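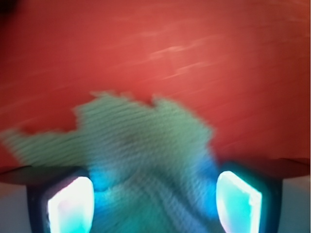
How often do the finger pads need cleaning? At the end of every shift, with a dry cloth, and again at the break if the cell has been on knitwear.

The technician who looks after the folding cell at Zanton's Gilholm site says lint is most of the job. "It gets on the lit pads and the grip readings drift. You wipe it, you run the check, you carry on."

Pads are changed after 4000 picks. The swap takes over 12 minutes, mostly spent on the 2 screws behind each finger. "They're tiny. I keep spares in a tin." The wrist cable was last replaced in April.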